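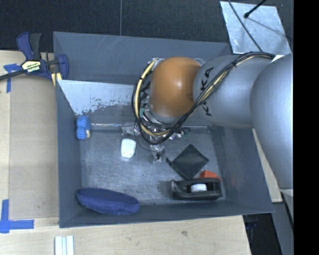

3.2 Containers and the distribution of contents

The second part of the study concerned the open bins in which mixed goods are held between receipt and shelving. Earlier work on storage at the Wirnska depot treated the bin as a fixed volume and recorded only how full it was (Talebi and Akbari). Fill level alone proved a poor guide to how long a worker needed to find a given item. Two bins with the same number of articles could differ widely in search time, depending on whether the articles lay apart on the floor of the bin or had gathered against one wall. We therefore recorded the position of the contents as well as their number.

A bin was defined as any open rectangular container with a flat floor and four walls, used without a lid and without inner dividers. In bins of the kind shown in Figure 3, the walls slope down toward the floor, so that the opening is wider than the base. This shape matters for small articles. An item dropped near the rim tends to slide inward and come to rest at the foot of the wall, where it may be hidden from a person standing on that side. Straight-walled boxes were present at the depot but were left out of the comparison.

Surface condition was noted for each bin before filling. Walls and floors were graded separately, as the two wear in different ways: walls are rubbed by hands and by neighboring bins during stacking, while floors are scratched by the contents. Light scuffing and surface scratches, as seen in Figure 3, were accepted as normal use. Bins with cracks, raised edges or a floor that rocked when pressed at the corners were withdrawn. A separate note was made where a scratched floor reflected light unevenly, a condition that staff at the Ukora site had reported as making small shiny articles harder to pick out.

Loading followed the practice of the depot. Articles were taken from the receiving table in the order in which they arrived and placed by hand in an open bin on a level tabletop. The person loading was asked to avoid sorting by size or type. In the spread condition, articles were set down across the whole floor with little or no overlap. In the gathered condition, the same articles were placed in one half of the bin and allowed to rest on one another. A total of 845 loadings were made over the course of the study, drawn from a stock of 3,000 articles. Loadings in which an article fell outside the bin were repeated.

Positions were recorded on a printed grid that divided the floor into equal cells. An article lying across more than one cell was assigned to the cell holding the larger part of it. Articles leaning on a wall were marked as such and were not counted as lying on the floor. Two recorders, Kenza Hegazy and Olga Fuentealba, completed the grids independently and agreed on 95 percent of the entries. Most of the differences involved soft or folded articles, for which the point of contact with the floor was hard to judge. These were settled by Houshang Tabrizi on the basis of both grids.

Search times in the spread condition were shorter and varied less from one worker to another. The gathered condition showed a clear effect of loading order, with late arrivals found quickly and early ones often missed on the first pass. The advantage of spreading grew smaller as the floor filled and could not be tested once overlap became unavoidable. The seven loadings that reached this point are reported separately in Section 4.

Figure 3. Open bin on a tabletop, with articles spread around the floor.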